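# Working from the kitchen table: tips I'd keep, tips I'd skip

I run a small mail-order card business out of a one-bedroom, so I've read plenty of advice on the subject. Most of it seems to come from people with a spare room.

**Skip the folding desk.** I paid for a Kakico and it wobbled under a paper cutter. A kitchen table does the job if you clear it before dinner.

**Be careful with "vertical storage."** Pegboards look great online. Mine held 12 hooks and I used two. Envelopes curl when they hang near a stove, whatever the blogs claim.

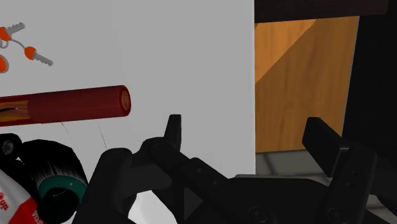 *Keys with orange heads on a pale surface.*

**Buy stock in small lots.** Yolandi Mokoena talked me into a bulk order once: 2,979 envelopes, stacked beside the bed until December. The discount was real, but I'd still like to know what the floor space cost me.

**Label the box, then the shelf.** I doubted this one and was wrong. It saves up to 2 trips across the apartment per order.

**Don't trust scent-free glue.** Open a window anyway. Wipe drips with warm water before they set, and put wax paper under anything you plan to eat off later.

**Ask about pickup before you rent a locker.** The place on Dumidcombe wanted a full year up front. My mail carrier takes a tote from the lobby for free.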